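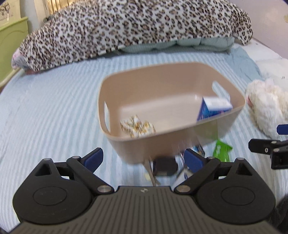 *1 min read*

**Prendport basket plan promises a tidy bedroom in 15 minutes**

A household storage firm in Prendport wants people to stop cleaning their bedrooms and start filling baskets. Berkar's plan, launched in November, asks customers to put everything lying on the bed into one plastic basket - snacks, small boxes, odds and ends - and carry it out by the handles.

The company says 3,054 homes have signed up. It would not say how many still use the basket after the first month.

"It gets the bed clear, and people sleep better," said Chia-hao Yen, who runs the program.

Rory MacAulay, a Prendport renter who tried it, was less sure. "I had a full basket and the same mess," he said. "Then I had to find a place for the basket."

Berkar plans to add 2,000 more homes next spring. It has not set a price.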